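Home | Minutes | Loans | Contact

This site uses cookies. Accept / Settings

Minutes, Pralham Percussion Loan Store, February, 14:00

1. Previous minutes accepted.

2. Small drums. The red studded drum stays on the Tesby list. Sticks to be issued in pairs and entered under the drum's number.

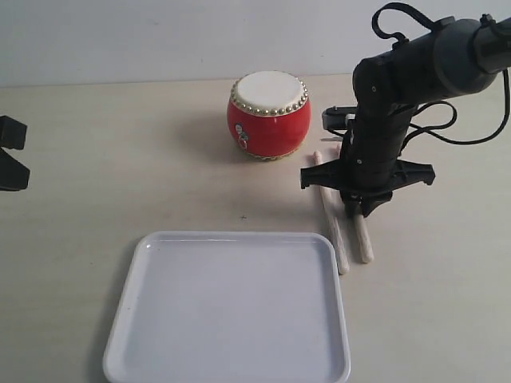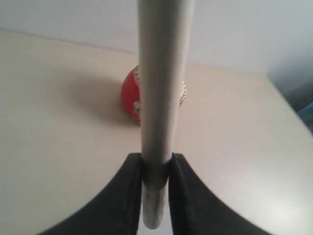
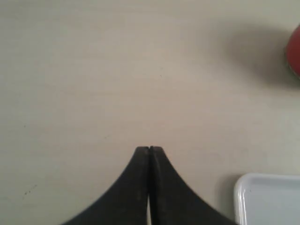 3. Loan period. Agreed at 6 weeks, with 3 days allowed for return. Udereck asked for longer; not carried.

4. Repairs. Baumgartner quoted 69 per head, fitting included. Quote held over pending a second price. Loose studs to be reported on the return slip.

5. Labels. Old paper labels to be replaced before the next issue.

Closed 14:50.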